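Okay, I said I'd write something up about the Relville season once I'd had a chance to sleep, and I've now slept, so settle in. This is going to be a long one and I'm sorry in advance to everybody who follows me for the garden stuff.

For the new folks: Relville is our club cricket side. We play in a league most of you have never heard of, on a matting wicket behind a middle school, and we finished second from bottom. I've been keeping the scorebook for them since my knees gave out, so I saw every single ball of it, including the ones I'd like to forget.

First thing. People keep saying we couldn't bat. I've gone back through the book and I don't think that's fair! We made plenty of runs. What we did was make them in the wrong part of the innings, over and over, and then ask two tired bowlers to defend a score that should have been thirty or forty bigger.

The Kulley game is the one I keep coming back to. Cruising along, one wicket down, Volodymyr Hrytsenko hitting the ball as sweetly as I've ever seen him hit it. Then the drinks break, and then 4 wickets in two overs, every one of them caught in the deep by the same fielder, who hadn't moved. He was standing in the same spot the whole time. I wrote his name so often my pen started to go.

I love Volo, and he knows I'm saying this because I've said it to him over a plate of his mother's dumplings: he has to stop batting at five. Put him in first. He likes the new ball, he likes pace, and he gets twitchy sitting in a folding chair with his pads on. You could see him using it all up before he ever got out to the middle.

A few of you asked about Chathurika Selvanayagam as captain. I thought she did well in a job that came to her late, with half a squad and a kit bag missing most of its left gloves. Her fields were brave. She kept a slip in for the spinners long after most captains at our level would have sent that slip out to the fence, and we got real wickets from it.

Where I'd gently disagree with her is the bowling changes. Jamila Hettiarachchi should have been on by the tenth over in every game, and there were days she didn't get the ball until the twentieth. She's slow, she's loopy, she looks like she's there to be hit, and people get themselves out to her all day long. I'd have her on while the batters are still nervous.

Somebody replied (kindly!) that Jamila got carted around at Skurkberg. She did. It's a tiny ground with a downhill boundary on one side and the wind was going that way too. I wouldn't judge any slow bowler on Skurkberg. I wouldn't judge a cannon on Skurkberg.

Fielding, then. Oh boy. We dropped so many that I started a separate page for it in the back of the book, and then I felt mean and stopped. Vilgot Hovland is excused from all of this because he caught everything that came near him and a couple that didn't. Everyone else, please, please come to winter nets, and come for the catching practice at the beginning, before the batting everybody shows up for.

On money, because it does come into it. The new mat is going to run us $4000 and we have $2131 in the account. The sponsor, Agyeman, has been good to us and is putting in another 600, bless them. That still leaves a gap, so yes, there will be a bake sale, and yes, I will be making the cardamom thing.

I do think the mat matters more than people let on. Ours has a ridge in it at the school end and our own batters don't trust it. They hang back, they poke, they get bowled by balls they'd drive anywhere else. You can't work on somebody's front foot all winter and then send them out to play on that.
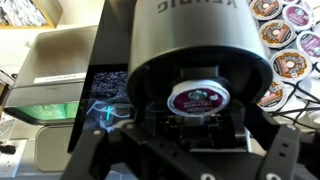

Selection is the part I've gone back and forth on the most. We picked on availability, which every club does, but I think we also picked on habit, and the same names went down in the same order until there wasn't much season left. Most of that got settled by three or four of us early in the morning before anyone was properly awake. I'm a Keurig person myself, a Sumatra pod, the Starbucks one with the maroon lid, and I'd want at least one of those in me before I agreed to a batting order again. Yulan Du made a half century in her second game and then carried drinks for the next two, and I still can't find anyone who'll tell me why.

So if you want my list for next year: Volo opens. Yulan bats three and stays there even if she gets a couple of ducks. Jamila bowls early. Vilgot goes wherever the ball is going. And Chathurika stays on as captain if she'll have it, with somebody sensible beside her to share the fretting.

Several people have asked if I'm coming back to score. Of course I am, where else would I go? But I'd love a second scorer for the away games, because doing the book and the board together is a lot of running back and forth for a person my age. I'll teach you. It takes an afternoon and you get a share of the sandwiches.

Nets start in January, same gym as last time, use the side door. Bring indoor shoes, they were very firm with us about the floor. I'll post the times when I have them.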